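How to Keep a Double Sink and Butcher-Block Counter in Good Shape

A steel sink set into a wood counter looks good for years if you keep up with it. The steel takes almost anything. The wood around it is the part that suffers, mostly from water left standing along the rim. This routine takes a few minutes after a meal, plus a longer session when the oil needs renewing.

What you need

Dish soap
Two scrub sponges, one for dishes and one for the sink itself
A spray cleaner that is safe on steel
Disinfecting wipes
A dry cotton towel
Food-grade mineral oil (I use Hindar, any brand will do)

Step 1. Clear one basin

Pick one side for washing and leave the other for rinsing. Cups and flatware go in the washing side. Lay spoons and forks flat and away from the strainer so that food scraps can reach the drain. Plates can wait on the counter on a towel.

Step 2. Keep supplies at the back

Soap, sponges and sprays belong on the ledge behind the sink or beside it, within reach of the faucet. Sponges should never sit on the wood. They hold water for hours and leave a dark patch. 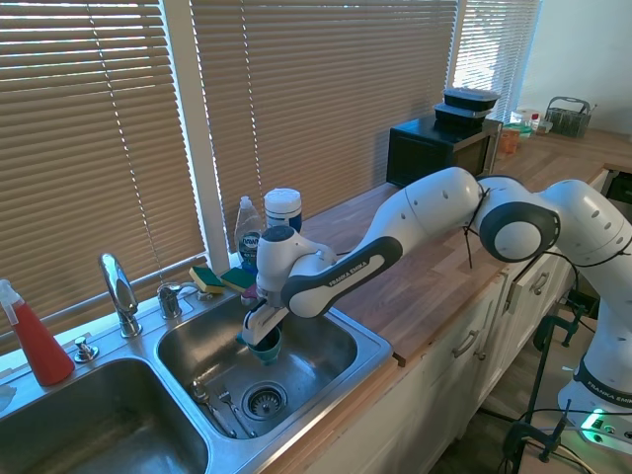
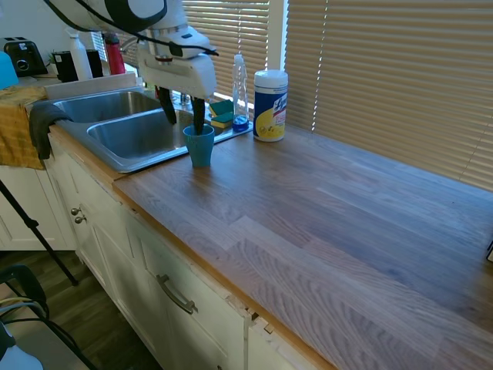 Butcher block meets the steel at the edge of the sink. 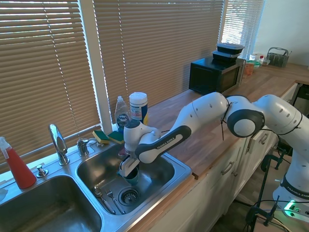
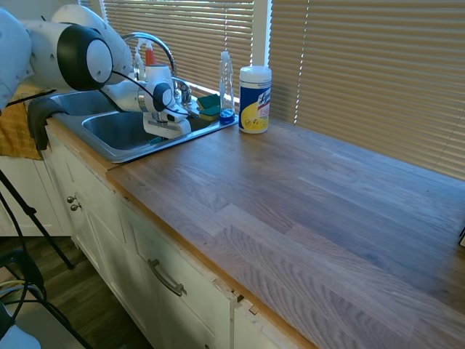
Step 3. Wash in order

Start with cups, then flatware, then plates, then anything greasy. Change the water when it goes cloudy. Turn cups upside down to drain, and give the inside a second rinse if they held milk or juice.

Step 4. Scrub the basins

Lift out the strainer and empty it into the trash. Put a little soap on the sink sponge and rub with the grain of the steel – you can see its direction if you look at the bottom in daylight. Don't use steel wool. It leaves specks behind that rust. Rinse from the back edge toward the drain, put the strainer back and dry the rim.

Step 5. Dry the wood

Run the towel along the whole seam between sink and counter, then behind the faucet. Keerthana Fernandes, who oiled our counter the first time, told me to use a fingernail under the cloth to get into the seam. It works. Wipes are fine for a sticky spot, but dry the wood afterward.

Step 6. Oil when the water stops beading

Drip some water on the counter. If it soaks in, the wood is ready for oil. Wipe on a thin coat in the evening, leave it overnight and buff off what remains in the morning. Ours needs it every 6 weeks, more often in November when the heating comes on.

If you already have a black stain by the sink, sand it lightly by hand and oil that spot twice – a deep one may need a second round.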